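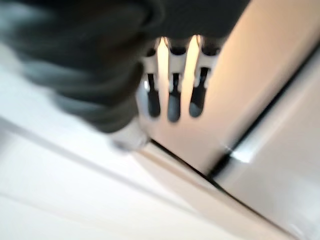
Irineck Community Orchard: progress report to the Valano Fund, May

We are so pleased to be writing to you again, and with such a lot to tell (do forgive us if we ramble a little). The blossom came early and stayed, the two frosts we worried about did little harm, and the lower field at Karimi Lane is finally planted up with 204 young apple and pear trees, all staked and mulched before the ground dried out.

Spending to the end of the month stands at £3,662, mostly on trees, stakes and rabbit guards. Fencing came in £448 dearer than we had hoped, as the slope needed longer posts, and we have met that from the plant sale so your grant isn't touched.

The Saturday-style pruning mornings have been lovely, and over half of those who came in winter have kept coming. The path by the gate is still muddy and we would like to move some of the tool money across to gravel, if you are happy with that. Next we shall be sorting out the water tank and thinning the older plums.

With our warmest thanks,
Irineck Community Orchard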